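Student Project Report: Who Does the Dishes at 2727 Stellach Street?
Brayan Cusi and Socorro Salazar

2. Background

Shared student houses run on unwritten rules, and ours had so many that we could not agree on any of them. For our household studies project we chose to look at how chores get divided among people who did not choose each other. Our instructor, Segundo Cáceres, suggested we pick a house we did not live in. We took this under advisement.

3. Method

We asked 20 students in 11 shared houses to keep a chore diary through September. Each person wrote down what they cleaned and what they believed their housemates had cleaned. The second column was usually shorter.

4. Findings

Taken at their word, our subjects washed every plate in the neighborhood twice. In one house, two people each claimed sole responsibility for the trash on the same night, with notes on the weather.

Written schedules helped for a while. Alcides Quispe's house had a very handsome one, color coded and laminated, and it was followed closely until someone went home for a weekend and the colors no longer matched the people.
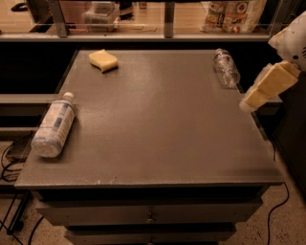 Houses that assigned rooms did better than houses that assigned tasks. A person who owns the bathroom for a month seems to take it personally. A person who owns "wiping" can argue for a long time over what a surface is.

5. Limitations

Diaries are only as good as the people keeping them, and one arrived in a single pen, in a single mood, the night before it was due. We counted it. It was mine. (B.C.)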